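Moltden gripper kit on our two-arm cell, July 2023

I love this kit! We swapped it in back in May and setup took one evening (the Rerkov set we had before ate a whole weekend). The bracket bolts on by the wrist and leaves the fingers clear, and the cables have enough slack for a full turn.

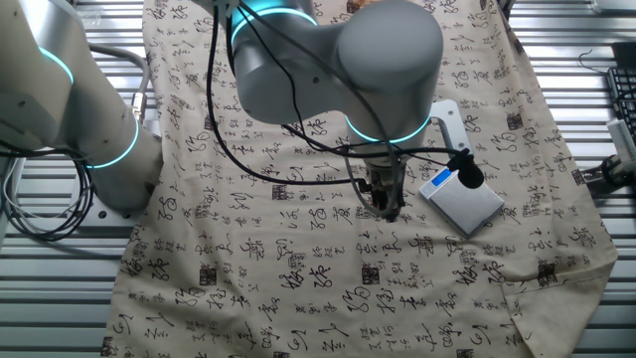
Zeroing and upkeep

I zero over a small digital scale on the calligraphy cloth, then try a light wooden cube with the fingers down low.
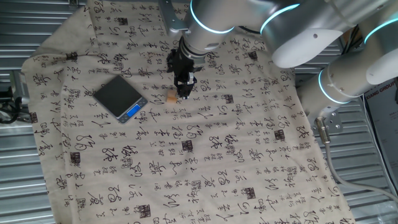
Asif Bajwa at Gatmont told me to recheck the bolts every 500 cycles, and I do it at 300 because it's so quick. My one gripe is the skimpy manual. Still, we're at nearly 554 cycles and I'd buy it again tomorrow!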